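Search this site
Enter keywords
Go

Urnuler Ladies' Hockey: news from the second team

Well, what a Thursday evening that was! Those of you who stayed at home with the heating on have my sympathy, as you missed the best game of hockey the seconds have played since I took over writing this newsletter, and I have now been doing it long enough to have worn out two keyboards. We beat Pumphrey 4-3 under the lights, having been 3-1 down at half time and looking (I hope the girls will forgive me) rather sorry for ourselves.

Pumphrey came out very quickly, as they always do, and had two goals before most of our supporters had found somewhere to put their tea. The first was a scrappy thing off a deflected pad save, the second a lovely reverse stick shot that no goalkeeper in the county would have got near. We pulled one back from our first short corner, a straight hit down the left side, and then promptly gave another away from a free hit we had all week been promising to defend properly. Three to one, and a long trudge to the dugout.

I don't know exactly what Mererid Nicholas said to them at the break, because I was in the queue for the toilets, but it must have been good. She moved herself back to centre half, told the two wide players to stay wide for once, and from then on we hardly left their end. Mererid scored the second herself with a drag flick, low to the keeper's right, and the equaliser came from a great scramble on the line which three people have since claimed. I have put it down as an own goal until somebody buys me a drink. The winner arrived with the Pumphrey bench already shouting for the whistle, a long ball in from the right and the softest little touch at the far post. You could have heard us in Brarkilus.

That was Mererid's 197th match for the club, by the way, and with the fixtures still to come she has every chance of reaching 200 before the season is out. We are planning a cake, and she isn't supposed to know, so please don't leave this lying about in the changing room.

A few bits of business while I have you. The away game at Brullex has been moved to a later start, so the minibus will now leave the car park at 13.40 sharp. There are still seats left if anyone would like to come and shout. The raffle on the night raised £407 towards the new goalkeeping kit, which is a tremendous effort for a damp evening in November, and thank you to everyone who dug deep and to whoever gave the enormous hamper. Subs for the second half of the season are due now, please, and if things are tight then do have a quiet word with me and we will sort something out between us.

Training carries on as usual, with short corners to start and a proper game to finish, and we could do with a few more bodies at the back. If you have a stick lurking in the loft then bring it along, even if the grip has gone and the studs on your boots are loose. A tool case, with the teal handles all sitting in their own shapes in the dark grey foam, makes it very easy to see what needs putting back, and I do wish our kit bag worked the same way, as we are two bibs and a shin pad short again. Have a look in your car boots, please, and I'll see you all at Brullex.

Contact the newsletter editor | Copyright Urnuler Ladies' Hockey | Back to top

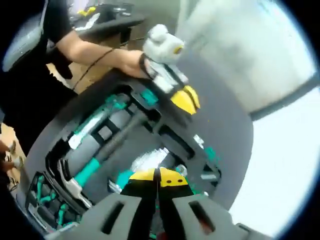
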